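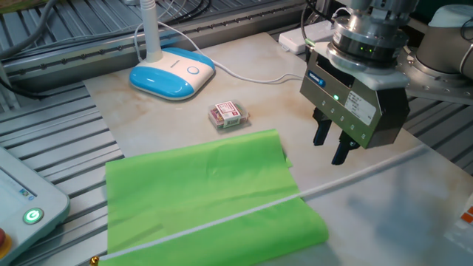
Keltwood is looking for two people to help prepare table sets for our December fair in Sitosthorpe. The work is calm and suits a person who likes small things in good order. You will set out desk items such as a lamp with a white gooseneck, a green cloth and a small clear box with a label, and put them back after each use.

We have 300 sets to finish. Experience is not necessary, but please be patient with folding, as soft fabric keeps every crease.

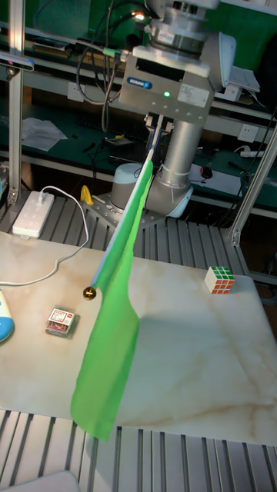
The pay is 400 dollars for the whole job, and lunch is included. To apply, write a short letter to Dinesh Singhal at the Keltwood office.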